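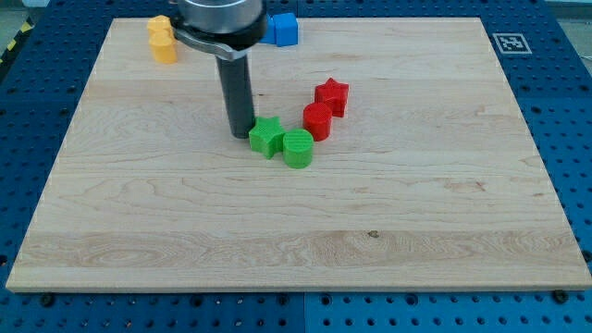 *Fig. 1. Finger beside the green star, blocks on the maple board.*

**Notes, 09/05/2021 - pushing without grasping**

So this is the part I like! We train on random pushes (400 of them, one finger, no grasping) and ask the model where a block ends up. Vega Goicoechea's version looks 2 steps ahead, mine looks 3, and mine drifts more - stars are the worst, they turn when you hit a point. Cylinders roll off if they tip.

For next time, read the Wenness chapter on friction and bring 10 pushes you'd try on the star.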